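Bench notebook, Flollstead workshop
Friday, started 10.20

Subject: dressing-table tidy task. One makeup brush, one cream pot in three rings, paper-covered table. Pick the brush up by the handle and stand it in the pot. Chosen from the Staltholm chore list because it sounds trivial and we keep being told the trivial ones are done. Demonstrations by hand-held gripper, then the Clornenska controller trained on them, same as for the spoon task.

Start layout: pot towards the back, brush lying on the paper, heading varied between trials.
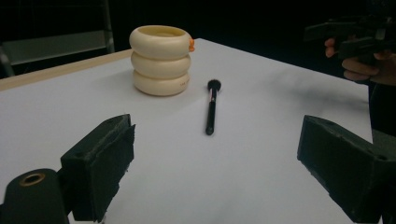
Demonstrations came to 106 after throwing out the ones with bad tracking. Training ran overnight on the usual settings. No changes to the learning rate or the crop. Arango arm, same mounting plate as before, joint 4 backlash still not dealt with.

Controller trials, 80 in all, split evenly between brush pointing away and brush lying crosswise. Away: 31 in the pot out of 40. Crosswise: 17 out of 40. Total 48, so 60 per cent. A person does this without looking up from the telephone.

Breakdown of the 32 failures, from my tally sheet:
handle slipped during lift, 14
brush lifted but struck the rim, 11
closed on nothing, 4
pot knocked over, 3

The slips are mostly a matter of where along the handle the pads close. Close near the ferrule and the brush stays put. Close near the far end and the bristle end drops, then the whole thing swings and the insertion angle is lost. The handle is round and glossy, so there is little to stop it turning in the pads.
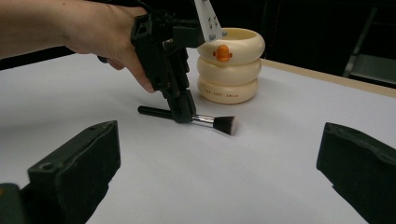 I tried biasing the grasp point towards the ferrule by weighting those demonstrations double. Ten extra trials crosswise, not included in the totals: 6 in the pot. Better, but too few to write home about. Will repeat with a full set of 40 before changing the default.

Rim strikes are a different problem. The controller brings the brush over at a safe height and then comes down as if the opening were wider than it is. My guess is poor depth on a pale pot against pale paper. A strip of dark card under the pot would tell us, though nobody at home is going to put card under their pots, so it would be a diagnosis only.

Closing force: tried one step up from the standard setting. Slips went down, but the brush turned more often as the pads met. Returned to standard.

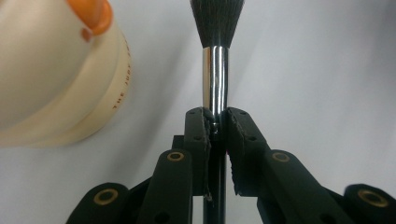 Would it be any use in a real bedroom yet?
Only for one brush at a time on a cleared surface, with somebody near enough to pick up what it drops. A drawer of mixed brushes, pencils and hair grips is well outside what it has been taught.

Times. Mean for a successful controller trial was 19 seconds, against 4 for the hand-held demonstrations. Most of the difference is hesitation above the rim. Retries are allowed by the Staltholm rules but I have not counted them as successes, and the earlier spoon figures should be read the same way. The spoon set had 178 demonstrations, so the two are not directly comparable anyway.

Pad wear. The foam is rough at the edges and leaves bits behind. I would like to know how much of the slip rate is the pads and how much is the controller, and at present the log cannot separate them. New pads are in the second drawer, same foam, cut a little long.
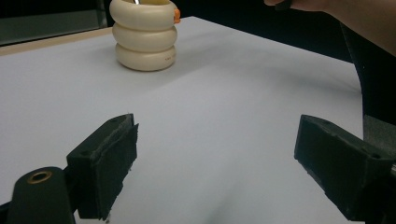

Bench tests for Flollstead shop-floor work (sorting drill bits into a block) were meant to follow this afternoon. Postponed. The motion is close to the same, a thin round thing into a hole, with a tighter hole and a heavier part. If we lose 11 at the rim of a pot this size, the block will be worse.

To do:
Fit new pads, repeat 40 crosswise with nothing else altered.
Dark card test, 20 trials.
Log grasp distance from ferrule automatically. I am measuring it off the playback with a ruler.
Joint 4.

15.45. Stopped. Controller weights saved under the usual name with "brush" on the end. Power off at the wall.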